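Monthly Walk-Through, Second Floor Open Office
Gradberg Building, Prolville
Done by: Leandro Bustos
Month: August
Started: 7:30 a.m., before most people were in

Good morning, everyone, and thank you for putting up with me and my stepladder again. The short version is that the floor is in decent shape and most of last month's notes got taken care of (whoever moved the boxes away from the back stairs, I owe you a coffee). The long version follows, with my comments under each item as usual.

CEILING AND LIGHTS

Light fixtures come on and stay on: OK
I left everything running while I made the rest of my rounds and didn't catch any flicker or buzzing.

Fixtures firmly attached, covers in place: OK
Checked from the ladder at the window end and from the floor everywhere else.

Emergency lights, test button: ONE REPEAT
The one by the kitchenette went dim well before its 30 minutes were up. I've asked Alvarado for a new battery, and they tell me Friday. Please don't hang coats on it in the meantime, it really isn't a hook!

Ceiling panels and beams, rust or drips: OK
I looked extra hard after all that rain and found nothing, not even a stain. Dusty up there, though. I'd like the cleaning crew to do the tops of the beams before the heat comes on, or we'll all be sneezing in October like last year.

WINDOWS, BLINDS AND SILL

Roller blinds go up and down freely: FIX NEEDED
The third one from the stairs sticks halfway. You can coax it if you pull straight down and let it go slowly, but if you yank it sideways the fabric bunches up on the roller and then it's my afternoon gone. Bedance makes a replacement chain for this type and I've put in for one.

Blind chains clipped to the wall: OK
All clipped. Lovely to see.

Sill kept reasonably clear: COMMENT
I know the sill is the nicest shelf in the place, and I'm not going to be a grouch about small things living on it. My only requests are that bags come down at the end of the day, and that nothing gets wedged up against the glass where the blind has to pass. Anything you water should have a saucer under it.

FLOOR AND WALKWAYS

Main aisle clear, full width: OK

Cords and cables off the floor: FIX NEEDED
There was an extension cord running across the aisle by the printer, taped down with what I believe was gift-wrap tape. I admire the effort. I've swapped in a proper cord cover from the supply closet, and there are more in there if you need them (bottom shelf, left side, behind the paper towels).

Chairs, loose arms or wobbly bases: ONE PULLED
I sat in every one, as I do. One had a cracked base and it's now in the storage room with a note on it. Please don't rescue it, even if it was your favorite. I'm sorry. It was a good chair.

Chairs pushed in at the window side: COMMENT
Better than last month. With the chairs left out, it's a squeeze to get to the blinds.

FIRE AND EXITS

Extinguishers, gauge in the green, pin in place: OK
Tags initialed. The one by the kitchenette had a scarf draped over it, so I hung the scarf on the coat rack.

Exit signs lit: OK

Ceiling-mounted units, nothing hung from them and nothing stacked up close underneath: OK
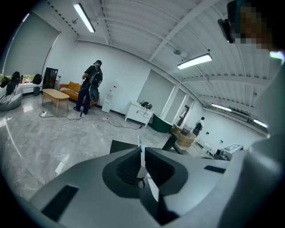 Does the little round unit on the ceiling need to be cleaned by whoever sits under it?
Please leave it to me, and I'll go over it with a soft dry brush on my regular visit.

FIRST AID AND KITCHENETTE

First aid box stocked: REFILLED
We were low on the small bandages again, so I put in a box of 100. If you take the last of anything, just leave me a note on the lid.

Microwave and kettle cords: OK

STILL OPEN
Battery for emergency light (Alvarado)
Chain for sticking blind (Bedance)
Dusting of beams, date to be set

Leandro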